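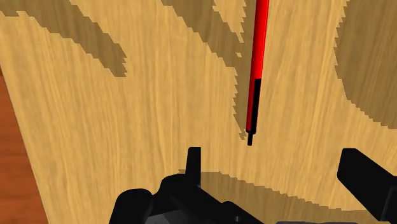
Can a policy trained only in simulation still find the right height above a table when the shadows are poor?

It can in most cases, provided the shadows change from one training episode to the next. With fixed shadows our policy learned to use them as a height cue, and it did badly once the light moved.

Project report, Plundusus group, October

1. What we wanted to find out

The task in our Prarkovden simulator is to bring a gripper to a slim red rod with a black lower end, held upright over a wooden tabletop, and close on it without touching the table. The renderer draws shadows at low resolution, so their edges come out as blocky steps. We wanted to know if this hurts the policy or if it can be left alone to save render time.

2. Method

We trained 2 policies on the same demonstrations. Policy A saw one fixed light. Policy B saw a light that was moved at the start of every episode. Everything else was kept the same - network size, camera view, number of training steps. Each policy was then tested on 20 episodes with light positions that neither had seen.

3. Results

Policy A closed on the rod in 9 of the 20 episodes. Most of its failures were the same: it stopped too high and closed on air. Policy B failed in 2 episodes, both with the light very low and the shadow of the arm lying across the rod's tip.

Rendering smoother shadows for Policy A at test time made no clear difference. The stepped edges look bad on screen, but the position of the shadow mattered more than its outline.

4. Limits

We used one table texture and one rod. We have not run either policy on the real arm in the Bostton lab, and the wood there is darker. The Agarwal scene set has more surfaces and would be the next thing to try.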